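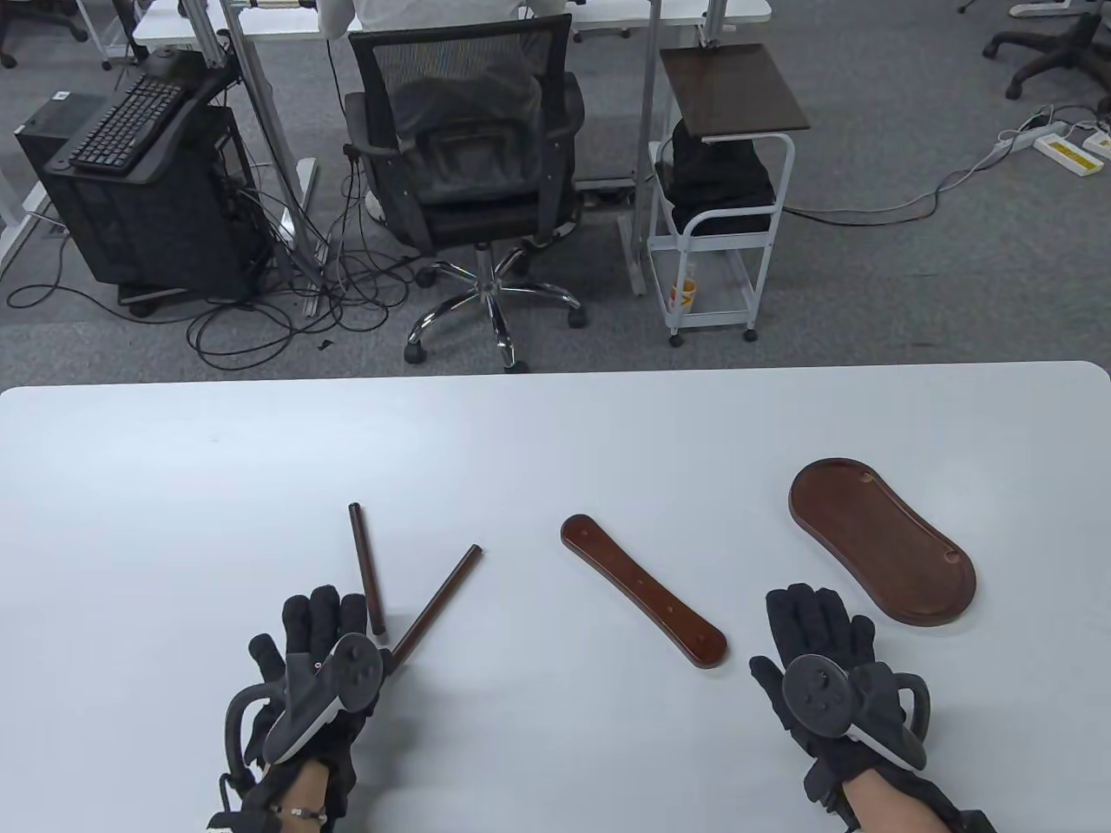

Oiling small wooden bits is my favourite job of the whole year, and I do it every July when the windows can stay open. Start with 200 grit paper and go with the grain, lightly! Wipe off the dust with a barely damp cloth and leave it alone for an hour.

Now the oil. I use the Florkik one (Beril Kozan put me on to it) and a tin has lasted me over 3 years. Put a few drops on an old T-shirt, rub it in, wait ten minutes, then wipe off everything you can – more than feels right. Sticky wood means you left too much on.

Do a second coat the next morning. Lay the used rag flat outside to dry, never scrunched up in the bin, as oily rags can catch fire.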